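Carrillo Robotics Club
Minutes of the simulation team meeting, 2026-08-17

The meeting opened in Room 509 with the team lead in the chair. Minutes of the last meeting were accepted with one correction: the arm model in use is Rirnero, and the old model was dropped in March.

1. Block task
The block group went over its grasp settings. The fingers are now lined up with the sides of the block before they close. Members agreed to leave the closing speed alone until the next batch of runs has been scored.

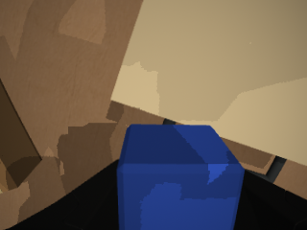
Blue block between the gripper fingers, wrist view.

The practice log now holds 3739 runs. Of these, 1776 still have no label. Each member will take 300 this month, and the rest will be shared out at the next meeting. Runs with a missing start time should be set aside and not deleted.

2. Sorting task
There was a long discussion about the tray. With blue cubes inside it and the green block outside, the color check has to work in shadow as well as in good light. One member asked for a fixed tray angle. The group voted to keep it turned, as the Groreck Challenge rules allow any angle. The color check will be rewritten to use a wider range for dark blue.

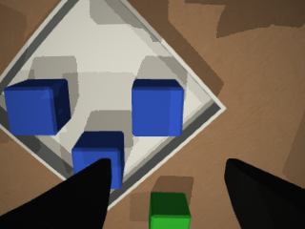 3. Handle task
The handle group is working on the approach with the fingers open and the bar between them. Two members want to grip the vertical part of the handle, and one prefers the short arm at the top. Both will be tried with the same start position. The group also asked for softer shadows in the simulator. No decision was made, and the request was moved to the next agenda.

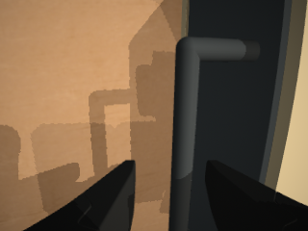

Tramuvbridge, March

Entry notes from the Groreck organizers were read out again for new members. Teams submit one set of code for all tasks. Changes after the deadline are not accepted. The club will enter as a single team.

Action items
Block group: score the next batch.
Sorting group: rewrite the color check.
Handle group: run both grips and bring the logs.
All: label assigned runs.

The meeting was adjourned after the action items were read back.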